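Llevo semanas con la hoja de cálculo abierta y ya va siendo hora de contarlo por aquí: ¡me estoy montando una mini cocina de pruebas para el brazo! Bueno, montando y pagando, que la parte de pagar es la que me quita el sueño. El tope que me puse en mayo eran 4000 euros, todo incluido, y el cacharro más caro (cómo no) es la pinza.

La que estoy probando es la Nastton, 992 euros sin el cable. Me gusta cómo coge los bordes finos, y un cuenco de acero con el borde enrollado me parece una prueba muy decente.

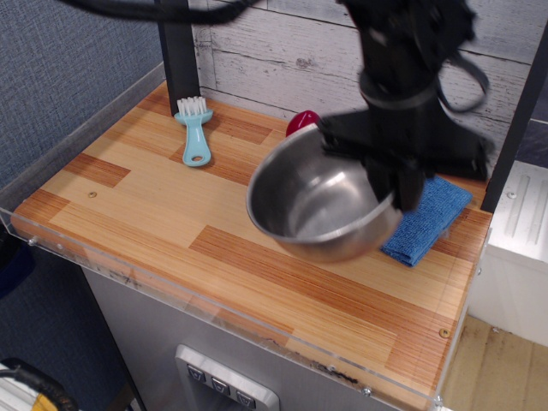 ## Lo barato, que luego no es tan barato

Para la encimera miré primero el catálogo de Usemness, pero solo vendían el mueble completo y yo quería elegir el fondo de tablones por mi cuenta. Al final, pieza a pieza. El cuenco, el cepillo azul claro y el paño de microfibra me costaron unos 9 euros en total, una alegría. El acrílico transparente del borde, en cambio, se comió lo que había ahorrado (y ya tiene marcas, así que apunto otro en la lista).
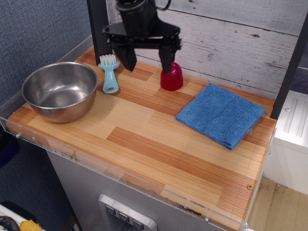
## Lo que queda por decidir

Tengo dos dudas gordas. La primera, si pido a Thakur unos dedos de repuesto ahora o espero; tardan 7 semanas en llegar y me conozco, los voy a necesitar justo cuando no los tenga. La segunda es el soporte de Ilutholm, precioso y carísimo, que me obligaría a dejar la segunda cámara para el año que viene.

De momento tiro hacia los dedos. Si alguien ha comprado el soporte, que me escriba antes de que me dé por sacar la tarjeta.

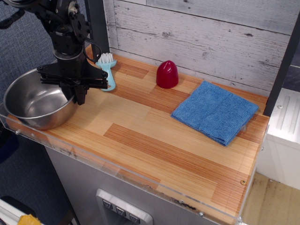
*La pinza sobre el borde del cuenco, con el cepillo y el paño a la derecha.*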